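3. Collecting the folding demonstrations

3.1 The task and the room

Once our club had settled on laundry for the spring project, we argued for two meetings over which piece of laundry. Towels were too easy (flat, square, very forgiving) and socks were a nightmare, so we went with a plain blue shirt on a bed. A bed is a lousy folding table, and that was the appeal! The surface gives when you press on it, the sheet moves with the shirt, and the shirt never starts out the same way twice. The papers we read in class mostly used hard tabletops, and we wanted to know how much of our policy would survive on something soft.

We used a small bedroom in Dremerville for the whole study and left the furniture alone. Each demonstrator worked with one gripper in each hand, and we recorded from the grippers as well as from head height. Figure 3 is a gripper view. The wide lens bends the walls quite a bit, but it keeps the cloth between the fingers in sight together with plenty of the room behind it, and the policy seems to like having both.
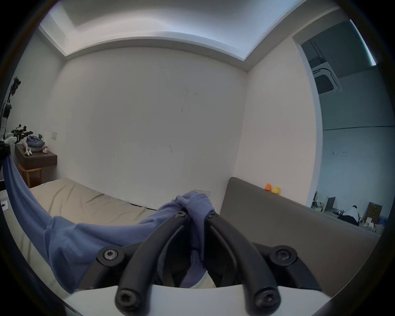 Figure 3. Gripper view with the shirt pinched between the fingertips above the bed.

By the end of June we had 1,201 demonstrations, which we split into training runs and a held-out set of 200. I had hoped for a bigger held-out set, but folding the same shirt over and over gets old faster than you'd think, and we lost a few evenings to a charger that kept cutting out.

3.2 What counts as a fold

We had to write this part twice. Our first rule sheet said "fold neatly," and no two people in the club read that the same way. The second version breaks each run into stages: grab, spread, fold across, fold up, release. Kiri Nepia did most of the labeling with a little tool she wrote called Peltonen, and she was strict about it, bless her. A stage ends when the fingers let go, even if the cloth is still sliding.
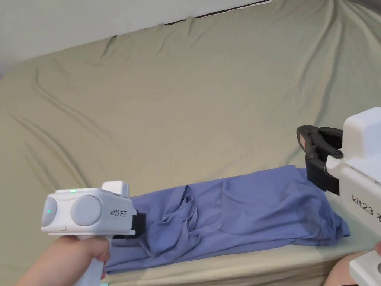
The spread stage gave us the most trouble by far. People have their own habits here. Some hold one end still and pull with the other hand, and some tug both ends at once and hope for the best. I'm a tugger, I admit it. We kept both styles in the training set, and I'd still like to try training on each one separately — the mixed data may be why our early policies wavered in the middle of a pull.

We also asked everyone to lift both grippers clear of the bed at the end of a run and hold them there for a moment. It gives the labeler a clean stopping point, and it gives the policy a pose to come home to. Runs without the pause were kept but flagged.

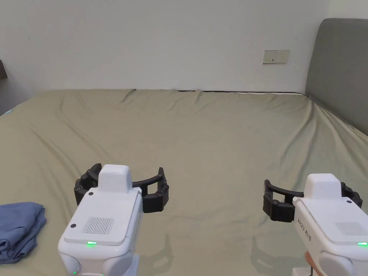
Murray Sheehan
Student lead, Prarus Robotics Club

3.3 Retries and messy endings

I wrote this section up separately from the rest of the team's notes, so please blame me for the opinions in it. My main one is that we threw away too much at the start. For the first 300 runs we deleted anything with a dropped corner or a second try, and the policy we trained on that clean set had no idea what to do when a corner slipped. It just kept folding air! After that we kept the retries in, as long as the demonstrator got to a finished bundle in the end.

The other change was to the last few seconds. Early on we cut each recording as soon as the final fold was down, which meant the policy hardly ever saw the small pats and nudges that square up a bundle. 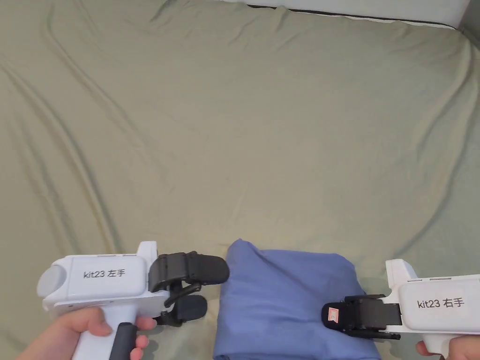
Those nudges are tiny and hard to label. Kiri wanted a stage of their own for them, I wanted them lumped in with release, and we went with hers. Training used the Holteck baseline from the class with the stage labels added as an extra input, and everything else was left at the class settings. Section 4 compares the policy with and without the nudge label on the held-out runs.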